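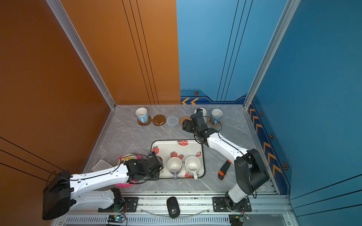

Wodbridge Kitchen Room – Mugs, Trays and Coasters

27 February 2024

The mug shelf at Wodbridge was sorted out over 2 afternoons by Xinyi Dai and Ayana Mekonnen. Most of what was on it had come in since November, and very little of it matched. These are the pieces that stayed out for everyday use. The rest went into a box under the sink.

Strawberry tray
White with a black rim and red strawberry prints. It takes two mugs with space left over, and it is the one to use for carrying drinks to the meeting table.

White mugs
One has a lavender handle and the other a white handle. They live on the tray.

Blue mugs
One light blue, one a stronger blue. Each has its own cork coaster, one at either end of the back row.

Coasters
Besides the cork ones there is a glossy brown round coaster, a gray woven round one and a woven rattan one. Ayana wanted a matching set from Brindex, but we decided to keep the mix. Please wipe the woven ones and leave them flat to dry – they curl if they are left in the sink.

Grid rack
White plastic. Goes to the left of the tray. Cups can drain here before they go back in the row.

Mitt
Black and orange, kept to the right of the tray. It is for the kettle handle and the oven door. The spare is in the drawer with the dish towels.

Still to do
Xinyi is labeling the box under the sink. There are 11 mugs in it, and 4 of them have chips and will be thrown out. If one of the others is yours, take it home or put it back on the shelf.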